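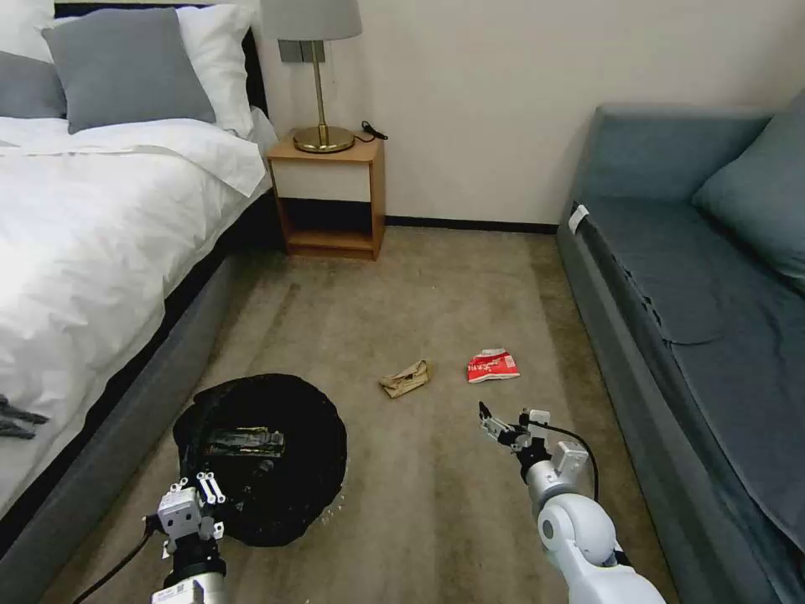 Styliani Mavromatis asked, on reading the draft of this report, whether a rule that cannot be checked from the recording should count as a rule at all. Her comment has been adopted. Every clause in the working code is now written so that a reviewer who was not in the room can mark it met or not met from the footage and the joint log. Clauses that failed this test were reworded or dropped.

Progress since May

The Flinemon code of practice for two-armed floor pickup in bedrooms is at its second draft. It covers approach, grasp, transfer and release for light household litter such as paper, snack wrappers and plastic bottles. Hereck supplied the review forms. Forkbridge ran the trials and scored them.

A total of 591 pickup attempts were scored against the draft. Of these, 93 had at least one clause marked not met. Most of the marks fall under two headings, cable clearance and receptacle handling.

Cable clearance. The first draft asked for cables to be "kept tidy." Reviewers could not agree on what that meant. The clause now says that no arm cable may pass between the gripper fingers and the target item, and that slack on the floor must stay outside the path of both arms.

Receptacle handling. The code treats a lined bin and an open bag as separate cases. For a lined bin, neither arm may push against the side during release. For an open bag, one arm may hold the rim while the other collects, and the holding arm must not move until the collecting arm has cleared the opening. 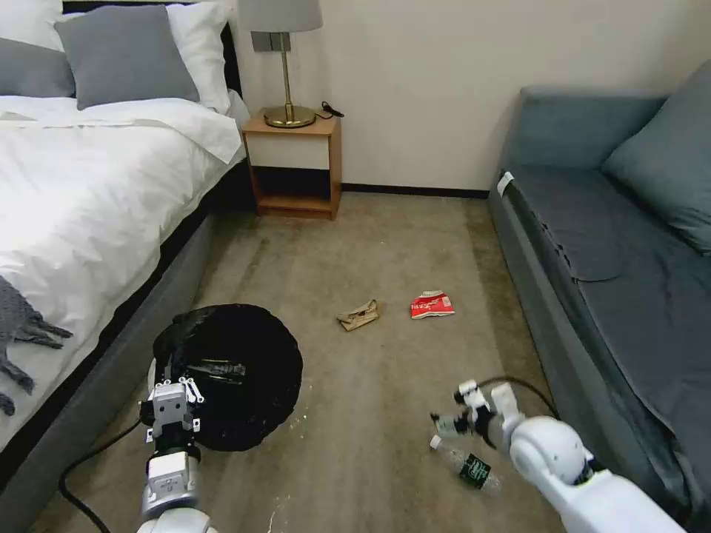

Does the holding arm count as idle for the purpose of the speed limits? It counts as active. The reduced limit applies to both arms from first contact with the bag until the rim is released.

Bed linen and upholstery. Contact with either is recorded as a fault regardless of force. Doherty has asked for an allowance for light brushing contact. We have not agreed to this, as the log does not separate light contact from heavy contact reliably at low speed.

Open items

The clause on bottles does not say what to do when the cap is missing or loose. A proposed wording stops the attempt and calls the operator. It has not been tested.

Reviewer agreement on the approach clauses is still lower than we want. Some 2 hours of joint review per reviewer are planned before the next scoring round.

No change to the budget is requested. The third draft will go to Hereck for comment with the scored forms attached.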